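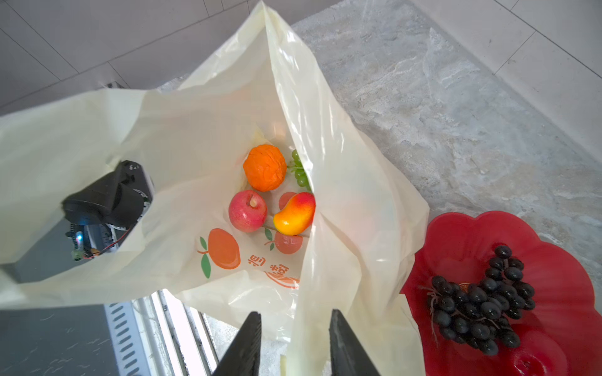 Fledwood Robotics Club - Bench Check, Fruit Bagging Task
Saturday, September 9, 2023
Checked by: Keith Treloar

1. Emergency stop within reach: YES
Reach it from the other chair too, please.

2. Base bolts tight: YES, 2 retorqued

3. Cable routing: NOT PASSED
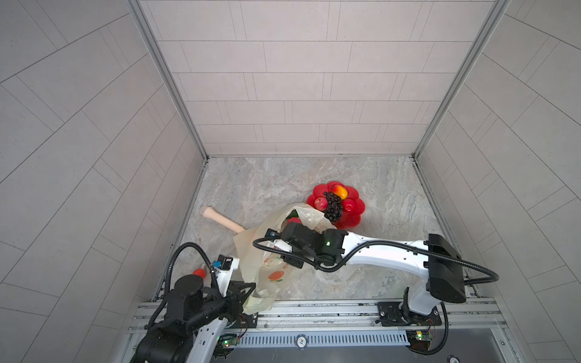

The team's sheet says "cables secured" and I don't accept it. Ties at the base do little for slack further up. The corrugated hose on the right arm still loops over the forearm, and thin red and black wires trail across the platform by both bases. Refit and show me.

4. Gripper holds bag without slipping: UNPROVEN
27 runs logged, no failures written down. I doubt that.

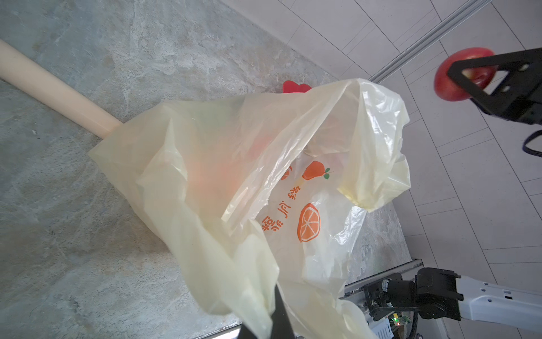 Item 4: apple in one gripper, bag in the other.

5. Floor clear of loose items: NO
Narton team to clear before powering up.
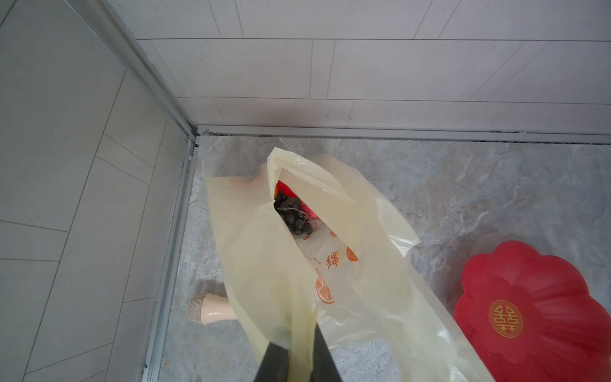
Item 5: shoe partly under the bag, red tray to the right.

6. Speed limit set to 75: claimed - not shown to me

Recheck items 3 to 6.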